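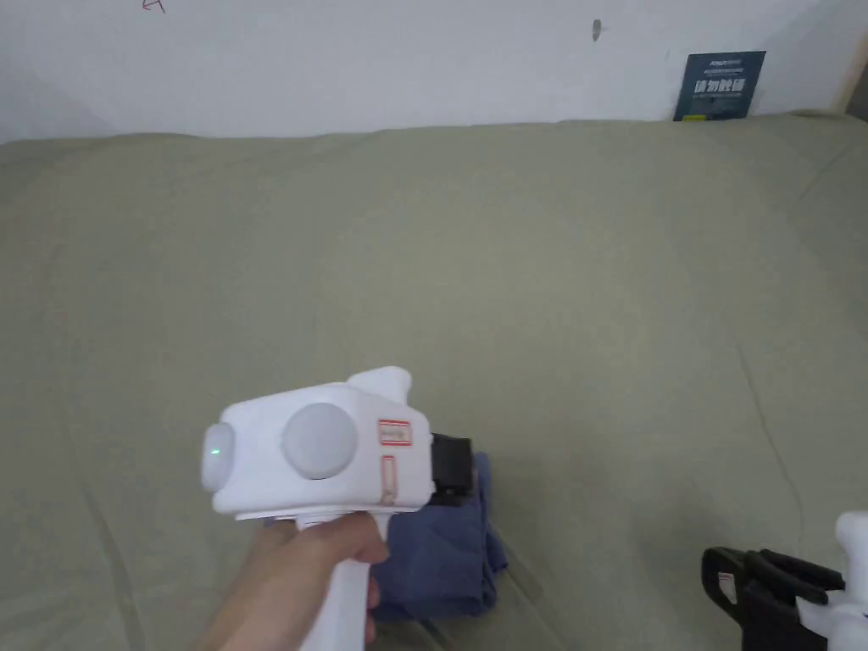
衣類は寝台の上で畳むのが最も効率がよい、という意見がLena Szczepańska氏から寄せられた。前回の記事で、筆者が洗濯物は必ず机の上で畳むべきであると記したことに対するご指摘である。氏によれば、机は幅が足りず、袖を広げるたびに何かを脇へ寄せることになる。寝台であれば大判のタオルも一度に広げられ、畳み終えるまで眠ることもできないため、作業の先送りも防げるとのことであった。

ご意見を受け、筆者宅においても五月より寝台上での作業に切り替えた。以下、その経過を報告する。

まず寝台の準備についてである。現在使用しているカバーは灰色がかった緑色の無地で、濃紺の衣類を置いても輪郭が見分けやすい。以前の紺色のカバーでは、靴下の片方を見落とすことが度々あった。なお、カバーには浅いしわが残りやすい。作業前に手のひらで中央から外側へならしておくが、完全に平らにする必要は認められない。布地の下が柔らかい以上、机上と同じ折り目の精度は期待できないからである。

次に畳み方について述べる。シャツは背面を上にして置き、両脇を内側へ折り、袖を重ね、裾から三つ折りとする。机の上では折り目を強く押さえていたが、寝台の上で同じように押さえると布が沈み、かえって線が曲がる。軽く押さえる程度にとどめ、最後に持ち上げて形を整える方法に改めた。タオルについては長辺を二つに折ったのち三つ折りとし、輪になった側を手前にして重ねる。厚手のものはこの方法でおおむね支障がない。

一方、薄手の化繊の肌着には不向きであった。滑りやすく、隣に別の衣類を置いただけで畳んだ形が崩れる。これらについては従来どおり机を用いることとし、全面的な移行は見送った。Szczepańska氏のご意見に全面的に賛同するには至らなかったことを、ここに申し添える。

作業時間についても記録を取った。一回分の洗濯物を畳み終えるまでに要した時間は、直近の回で27分である。机の頃は計測していなかったため比較はできないが、途中で立ち上がる回数は明らかに減った。ただし、腰への負担は無視できない。筆者宅の寝台は低く、立ったままでは前かがみの姿勢が続く。途中から床に膝をつき、座布団を敷いて作業することとした。座布団は近隣の雑貨店Kutowにて2000円で購入したもので、やや硬めであるが、この用途には適している。

収納との関係にも触れておきたい。寝台上では仕分けの場所を広く取れるため、使用者別ではなく収納場所別に山を作ることができる。洗面所、寝室の引き出し、玄関脇の棚の順に並べておけば、運ぶ際に往復が生じない。玄関脇の棚には雑巾と古いタオルのみを置いている。この棚の奥行きが浅く、三つ折りのタオルでは手前にはみ出すため、該当する分だけ四つ折りとした。家族からは折り方が統一されていないとの指摘を受けているが、当面はこのまま運用する。

Farzad Jalali氏からは、シーツの畳み方についてもご質問をいただいている。角にゴムの入ったものは筆者も満足のいく方法を見いだせておらず、現状では丸めて枕カバーに収めている。よい方法をご存じの方は、コメント欄にてご教示いただければ幸いである。

次回は、冬物の毛布の保管について記す予定である。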